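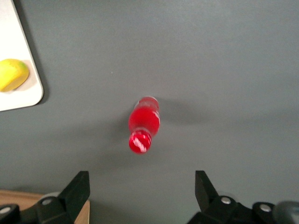

Wrist view, red bottle on its side, gripper open. Lemon on the white board at upper left.

npisharody
Aug 25, 2019
Pick task, small objects on a gray table, teleoperated. We have 300 demos and the plan is 2000. Policy trained on the first batch centers over the bottle fine, then closes early, well short of it. Wrist camera only, no depth. Is this a data problem or should I change the action space?

brabec_arm
Data. How many of your demos start with the bottle that far ahead of the fingertips? If the operators always line up first and then drive straight in, the net has very little to tell it when to stop.

zdenka_m
Disagree. The bottle in that still is slightly blurred. Check exposure before collecting anything else. At a long shutter the cap edge smears and that edge is your best range cue. Glossy red plastic gives you moving highlights on top of it.

npisharody
Exposure is on auto. Didn't think to lock it.

brabec_arm
Lock it, sure, but blur that mild won't cause a consistent early close. Look at the gripper command timing. We had operators pressing close before the arm settled, and the logger stored the command, not the measured width. Policy learned exactly that.

kinoshita
Seconding the timing check. Plot commanded against measured width for 3 episodes — takes two minutes. Also vary where the board goes. If the lemon sits in the same corner every time it becomes a landmark.

zdenka_m
Fine on the timing. I'd still throw out the blurred episodes.

brabec_arm
I'd keep them. The arm will blur at run time too.

npisharody
Plotted. Command leads width in all 3. Re-exporting with measured width tonight, will retrain before I touch the shutter.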